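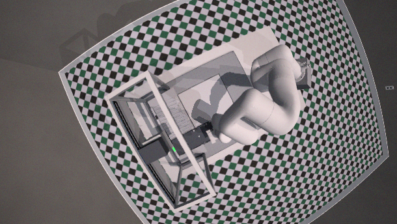

Notebook entry, 1 April 2023
Teleoperated demonstrations in simulation, cabinet task
Entered by Floor Mertens; operator Wouter Geerts

Purpose of the session. To record demonstrations of the approach to the cabinet in the Hoteo simulation, with the arm driven by remote control from the hand controller. No scripted motion was to be used at any point after the start pose. The recordings are intended for the Irnen training set, which at present holds 214 accepted demonstrations of this task.

Set-up. Pludari was started from the stored configuration and the arm returned to its start pose before each attempt. Hand-to-arm scaling was left at the value agreed in December. Wouter asked for a lower rotation gain at the wrist, having found the previous setting tiring over a long session, and this was changed before the first recording. The change is entered in the configuration log under his initials.

Procedure. The operator worked from two views, one overhead and one close. Each attempt began with the clutch released and ended when the operator pressed the save key or the discard key. Discarded attempts were kept on disk in a separate folder, as we may wish to look at the corrections in them later.

The first five attempts were treated as practice and are not to be used. Wouter reported that the overhead view was sufficient for the large movement along the platform but gave him no sense of depth in front of the cabinet. From the sixth attempt he changed his method: overhead view for the travel, then a full stop, then the close view for the remainder. The stop appears in every later recording as a short run of still samples. Whether to trim these is an open question — I am inclined to leave them in until Nair has been trained once on the untrimmed set.
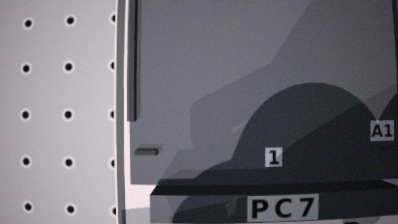 Labels and naming. The task sheet refers to the position as "PC 7" with a space, whereas the label in the model reads PC7. The two were being stored as separate targets, and the filter in Pludari therefore returned an incomplete list. I have corrected the task sheet and renamed the affected recordings. Colleagues adding new targets are asked to copy the label exactly as it stands in the model. The A1 and 1 labels have been entered in the same way.

Shadows. Shadows, likely from the arm, fall over the panel in the close view and pass across the labels as the arm moves. Wouter considered this a help to him, as he could judge his distance by it. I am less sure that it will help the policy, which may come to depend on one position of the light. I propose that the next session be recorded with the light moved between attempts, and that the light position be written to the header of each file.

Data. The longest saved recording has 891 samples and the shortest 356. The long one contains a hesitation in the middle, where the operator let go of the clutch and took hold again with his hand at a different angle. The arm did not jump, but the recorded command shows a step at that point. It has been marked for review and should not be merged until the step has been looked at.

Outstanding:
Floor — write the light position into the file header; check the step in the long recording.
Wouter — repeat the approach with the former wrist gain, for comparison.
Both — decide on trimming of the still samples once Nair has finished its first run.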